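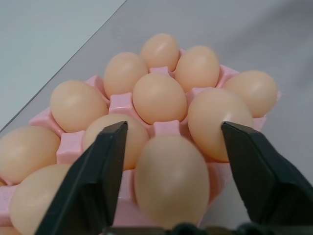

4. Loading and Storing Eggs

This section covers the Mallow egg tray. Read it before you use the tray for the first time. For the shelf and door bins, see section 2.

Before first use

1. Peel off the label on the underside of the tray.
2. Wash the tray by hand in warm water with a little dish soap. Rinse well.
3. Let it air dry upside down. Water left in the cups can make the shells stick.

CAUTION: Do not put the tray in the microwave or the oven. It is for storage only and must not be used to cook or reheat eggs.

Loading the tray

1. Set the empty tray on a flat counter. Do not load it while it is sitting on a refrigerator shelf.
2. Check each egg for cracks. Set cracked eggs aside and do not store them with the others.
3. Start with the back row and work toward you.
4. Hold the egg lightly by its sides and lower it into the cup with the rounded end up. Let go once it is resting on the bottom of the cup.
5. If an egg rocks, lift it out and turn it a little. Do not press down on it.
6. Slide the loaded tray onto the shelf with both hands.

Note: The raised ridges between the cups keep the shells apart. Very large eggs may still touch above the ridges — leave the next cup empty if they do.

Taking eggs out

Take eggs from the front row first. Grip the egg on two opposite sides, below the widest part if you can reach it, and lift straight up. Tilting it can knock the egg in the next cup.

When you add newer eggs, move the older ones forward and put the new ones in back. Keep the date panel from the carton with the tray.

Cleaning

Wash the tray whenever it is empty. If an egg breaks in a cup, take out the other eggs, wipe up the spill with a paper towel and wash the whole tray with hot, soapy water. Use a soft brush along the ridges. Do not use steel wool or scouring powder, as these scratch the plastic.

Section revised 4/10/23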